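Pre-use check, hand-held gripper, bench 2 — Ancombe workshop
Checked by: Toivo Toivonen, March

1. Pads seated, screws snug. OK. I went round them twice with the small driver and got a hair of movement on one. Fixed.

2. Pad faces clean. OK after a wipe. Please stop using the blue paper towels, they shed like a cat!

3. Brass inserts at the ends of the arms. OK, no play.

4. Approach to clear plastic. Come in slow and low, stop with a gap on both sides, then close. I'm fussy about this one — clear walls are easy to misjudge.
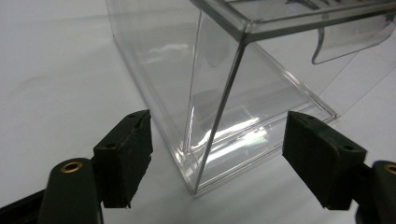

Do I need to redo the whole list if I only swap the pads?
Items 1, 2 and 5 are enough, then initial the sheet.

5. Cycle count written in the log. NOT OK. Last entry was 1195 and we're well past that, so I put in 1877 from the counter. Pads are due a change at over 700 more, by Vikerthorpe house rules.

6. Table wiped, nothing loose in reach. OK, though I'd do the left side again.

Edit Kiss has the spare pads in the Pekska drawer. Sign the log before you take any!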